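Why does a cabinet door stay up?

Hi, it's Constanza again! Last time we took a zipper apart (sorry, zipper). Today I want to talk about cabinets, and mostly about doors.

Go and open a cabinet door somewhere in your house. Ask first if it's the one with the fancy plates in it. Swing it all the way open, then let go. It just hangs there, sticking out into the air, and it doesn't drop on your toes. When I was small I thought this was completely normal and never wondered about it for one second. Now I think about it way too much.

The part doing the work is the hinge. A hinge is two pieces of metal that are joined so they can turn. One piece is screwed to the door and the other is screwed to the cabinet. Most doors have 2 of them, one near the top and one near the bottom, and they have different jobs. A door is heavy, and all that weight wants to tip down and away from the cabinet. So the top hinge gets pulled outward, and the bottom one gets squashed inward. You can feel this yourself! Hold a big book by its spine with one hand at the top and one at the bottom, and stick the book straight out sideways. Your top hand pulls, your bottom hand pushes.

Now look for the knob. I bet it's on the side far away from the hinges. Try pushing a door shut with one finger right next to the hinge, then try again out by the knob. (Keep your other fingers out of the gap, please. I pinched mine in October and said a word I can't write on this page.) Out by the knob it's so much easier, and that's because the door is a lever. The farther you are from the part that turns, the less hard you have to push.

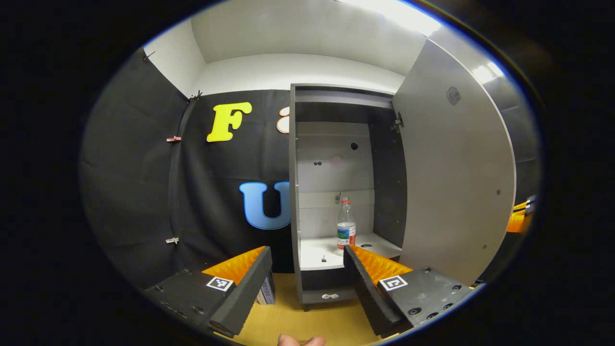
An open cabinet with a water bottle on the shelf. Look for the hinge at the top right and the round knob on the door.

OK, shelves next. A shelf looks boring, but it has a tough life. Anything you put on it presses down, all day and all night, even when you're asleep. A full water bottle isn't much. A stack of books is a lot more, and a long shelf full of books can start to sag in the middle like a tired smile upside down. If you have a shelf like that, move the heavy things toward the ends, where it's held up.

My friend Cosmin Oprea builds cabinets, and I asked him why so many of them have little holes inside. He told me holes can be for lots of things. Some are for pegs that a shelf rests on, so you can move the shelf up or down when you get a taller cereal box. Some are for screws. A bigger hole in the back might be there to let a cord through. And sometimes a hole is cut out so you can hook your fingers in and pull, and then you don't need a knob at all!

Try this at home

You need a cereal box (empty), scissors, some tape and a coin. Stand the box up and cut a door in the front, leaving one side attached. The fold is your hinge. Tape the coin to the door close to the fold, and open and close it a few times. Then move the coin to the outside edge and do it again. Does the door droop more now? Mine drooped a lot, so I put an extra strip of tape on the fold and it got better.

Draw your door and send it to me if you like. Vlasta Vidmar sent in a drawing of a cabinet with 30 tiny doors and a different snack behind each one, and I would like to live there.

Next time: drawers, and why they get stuck.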